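The Bench at the End of the Lane

Drive out past the feed store at Alach, take the gravel road where the phone signal gives up, and you'll come to a low gray shop with a hand-painted board that says SWINGS BENCHES GLIDERS and nothing else. I had been told to get there before eight in the morning. I got there at ten past seven and the place was already humming, sawdust in the doorway and a row of half-built porch swings hanging from the rafters like hams.

I love a porch swing. I should say so up front, because I'm not going to be neutral about any of this. My grandmother had one with a squeak you could hear from the road, and I did most of my childhood reading on it, one foot on the boards, pushing. So when Saoirse Ó Súilleabháin wrote to tell me that she'd bought hers from a one-room shop with no website and a nineteen-week wait (she was off by a bit, the wait was 19 weeks for a swing and longer for a glider), I was in the car within the month.

The shop belongs to the Pimentel family, and the swings go by the family name too. People around here will say "we've got a Pimentel out back" the way other people talk about their trucks. They build in white oak and cypress, with a little cedar when they can get nice boards of it. The slats are steamed before they're bent, and the back of each swing has a curve in it that I can only describe as kind. You sit down and it meets you. I sat in five of them that first morning, and I'd have sat in more if there hadn't been people trying to work!

What struck me most was how little hardware there is. The arms are joined with pegs. The seat rails sit in slots cut so snug they have to be tapped home with a mallet, and then the glue is almost a formality. The chain is the one thing they buy in, and they're fussy about it. Every swing leaves with its own length, measured for the porch it's going to. You send them the height of your ceiling and the height of your knee. Yes, your knee. There's a line for it on the order card.

Jailson Bezerra runs the steam box, a long plank affair with a boiler at one end that looks as if it came off a ship. He lets the oak cook for as long as it takes him to eat breakfast, then he has very little time to get it out, onto the form and clamped. I watched him do a whole back this way, slat after slat, gloves on, hardly talking. Afterward he drank an entire jar of cold tea standing up and told me the wood had been stubborn all September. The air had been so dry that the boards were coming in thirsty.

Every piece gets a number burned into the underside of the seat. Mine, the one I finally ordered, is 2,143. They keep the numbers in a ledger with the buyer's name and the town, and when a swing comes back for a new slat they look it up and write the repair next to it in pencil. Turning those pages was one of the nicest half hours of my year. Some families have three or four numbers. One swing had gone to a daughter, then to a cousin in another state, then back to the first porch again, and the ledger had followed it the whole way.

Lunch is at noon and everything stops for it, the saws and the boiler both. Orders don't get discussed at lunch, but opinions do, and the big one that day was finish. The shop sends its swings out with plain oil unless you ask for paint, and plenty of customers do ask.

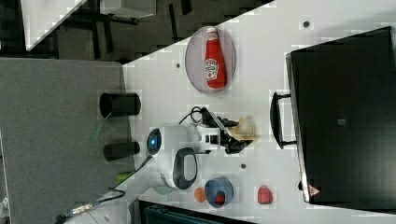

Tsegereda Hailu said paint was the only sensible choice for anybody whose porch faced west, that she'd oiled hers faithfully for two summers and it had still gone the color of driftwood, and that the next one would be dark green and she didn't care who heard her say it.

I can see it both ways. A painted swing looks wonderful from the street, and a good exterior paint does keep the sun off. But oil lets you see the grain, and when it wears you wipe on more and carry on, with no scraping. If you do go with paint, ask for it to be done in the shop before the pieces are assembled. They'll coat the ends of the slats that way, and the ends are where the water gets in.

Prices start at $2,000 for the four-foot swing in oak. It's real money, and I thought about it for a good long time. Then I thought about the two store-bought swings I've already hauled to the curb, and I filled in the card.

A few practical things, if you're tempted. Check your porch ceiling before you order anything. You want to hang from a joist, and if you can't find one, have somebody put in a proper beam. Leave more room behind the swing than you think you need. And bring a cushion along if you visit to try them out, so you can feel how it'll sit at home.

Mine should be ready when the lilacs are. I've measured my knee twice.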